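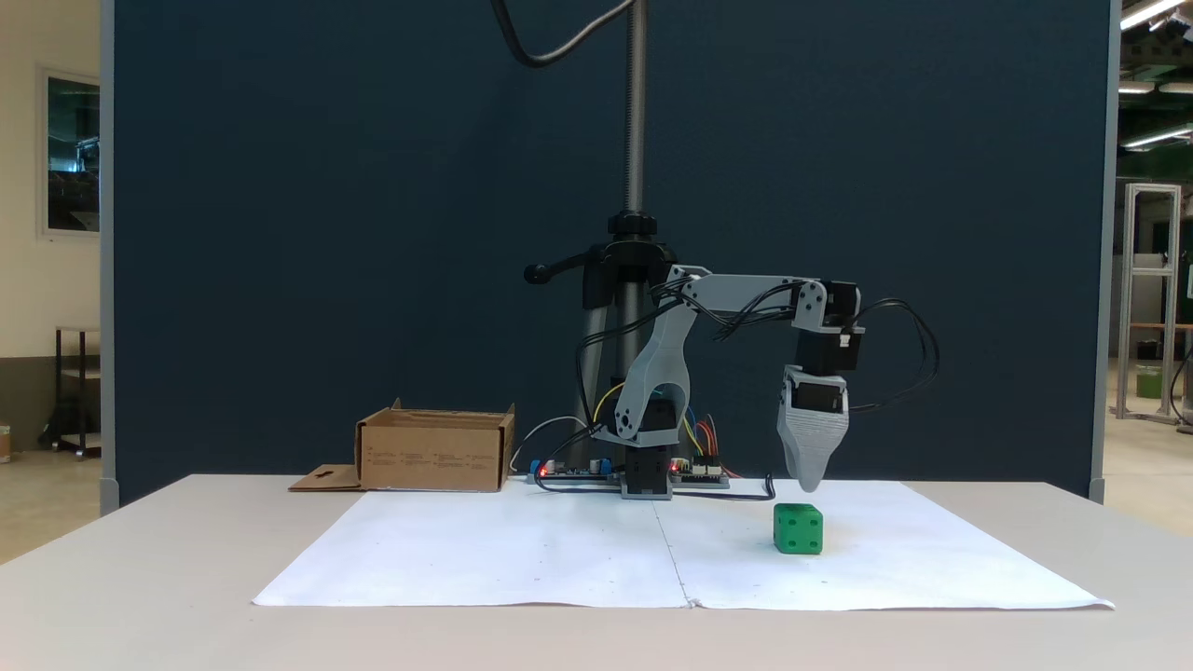

*Robot arm over the green cube*

Hi all,

Sorry for the slow answer, I had the whole thread starred and then April ate me. I wanted to get back to the question about the Nustis pouches and the "first tastes" mornings, which somehow got buried under the parking discussion.

> Has anyone else been to one of the Tidley mornings at the Wojcik pharmacy? My sister-in-law took her little guy and came home with a tote bag, a growth chart with the Nustis bear on it, and a coupon for eight pouches. He's four months old! She said the woman running it was lovely and never pushed anything, but she had on a white coat and everybody assumed she was a nurse. I asked at the counter and they told me she's "from the company." Is that allowed? And are we allowed to say something about it, or do we end up looking like the food police? I don't want to make my sister-in-law feel bad. She thought it was a nice morning out, and it was free.

So yes, I went to one! I went in as a plain old parent with a baby on my hip and didn't say a word about the list. It was mostly like your sister-in-law described. Coffee, foam mats, a basket of pouches by the door with the lids facing out so you could read the flavors. The talk ran maybe twenty minutes and I thought most of it was fine (sit them upright, don't leave them alone with food, that kind of thing). Then came a slide on "iron gaps" and guess what fills an iron gap. Pear and spinach Nustis, apparently.

What bugged me most was the growth chart. It starts at four months and there's a pouch drawn next to that line. The pouches themselves say "from 4 months" in a little leaf on the front. Our own clinic tells everybody around the middle of the first year, and I heard two moms leave saying they'd been doing it wrong by waiting. They weren't doing anything wrong!

I also bought one and read the back properly, reading glasses and all. It's a 170 gram pouch, the big one, and the sugars are listed per 100 grams. Fair enough, that's how labels go, but the "one pouch, one meal" line is right next to it, so you'd have to do the math with a hungry kid yelling at you. And the picture on the front is all spinach, while the first ingredient is pear puree. My kid loved it, of course. It tastes like pie.
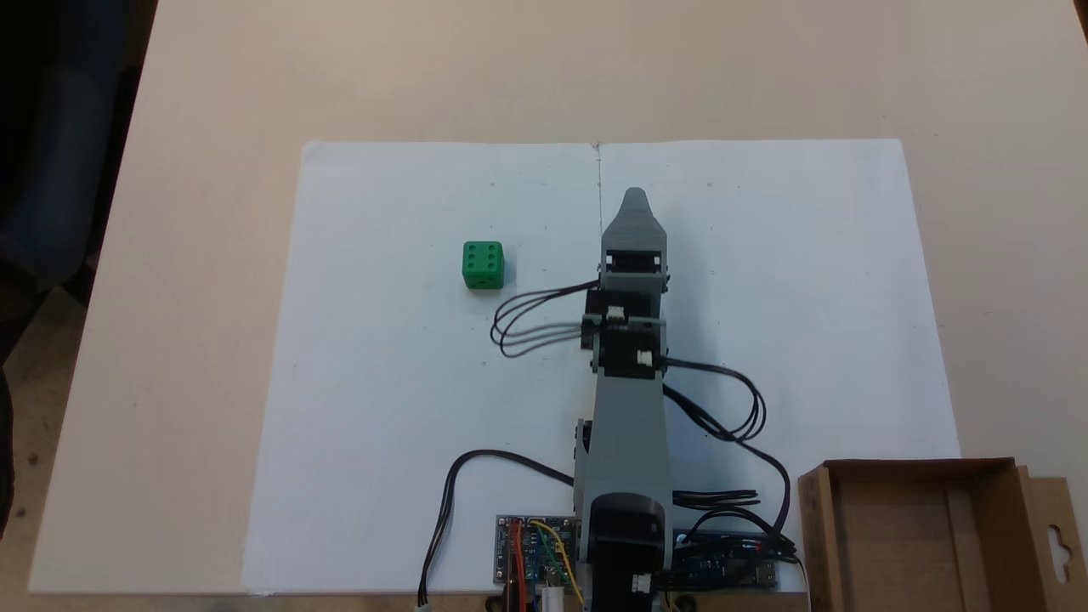 *The green die, six up, with the arm to its right*

On whether we can say something: I think we can, and I think we should go to the pharmacy first. I don't have any quarrel with the parents who go, and I'd hate for a letter from us to read like we do. Somebody on here wrote up the Skornholm business a couple of years back, when the library story hour had the cereal company's banner up. The petition got 696 names, and what I remember best is that the library people were pretty relieved to be asked. They had signed up for free rugs and hadn't thought much about the rest. The banner went, the story hour stayed, and the rugs are still there (I sat on one last week).

What I'd ask the pharmacy for:

- a name badge that says which company the speaker works for, and no white coat
- no coupons or samples for babies under six months
- the growth chart gone, or swapped for the plain one from the clinic

I'd leave the coffee and the mats alone. People are lonely with small babies and a warm room with other grown-ups in it is worth a lot. If the clinic could run the talk in that same room I'd be first in line.

I have a draft letter, about a page, kind of grumpy in the middle. I can paste it in here or send it off-list, whichever people like better. If you went to a different morning than I did and the talk was different, please tell me before I send anything! I only saw the one, and I don't want to put words in their mouths.

And to the person who asked: you don't have to bring any of this up with your sister-in-law. The tote bag is a really good tote bag. I'm using mine for library books, inside out.

Oh, and does anybody still have the old label-reading handout? The link in the archive is dead for me.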